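Clornalano is a small set of kitchenware listings from secondhand shops, kept as plain CSV files. It covers 158 listings. Last edited in September.

The text is in American English. Spelling in the titles was left as the sellers typed it.
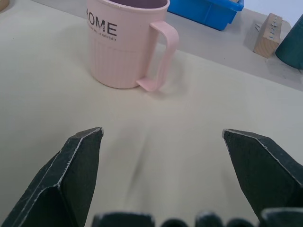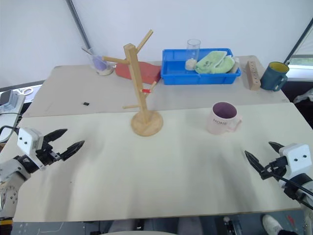 Pink mug with "HOME" on it, and in the second picture a wooden mug tree beside it.

## Files

- `listings.csv`: one row per listing
- `shops.csv`: shop name, town, opening hours
- `terms.csv`: 53 words sellers use for the same few things (beaker, cup, tumbler)

## Columns in listings.csv

| Column | Meaning |
|---|---|
| `id` | Number, never reused |
| `title` | As typed by the seller |
| `price` | Asking price in dollars |
| `shop` | Matches a row in `shops.csv` |
| `flaws` | Chips, cracks, stains; blank if none were listed |

## Known problems

Akier sells mixed boxes at one price, so `price` there is for the whole box. Those 33 rows have `box` in the title. Crichton rounds to the nearest dollar.

The Plultstead rows were copied from paper tags. Some 30 of them have no `flaws` entry, and a blank there may only mean the tag was full.

Sale prices are missing throughout. Don't use `price` as a guide to what things sold for.

## Changes

- 1.2: fixed two swapped shop names
- 1.1: added `terms.csv`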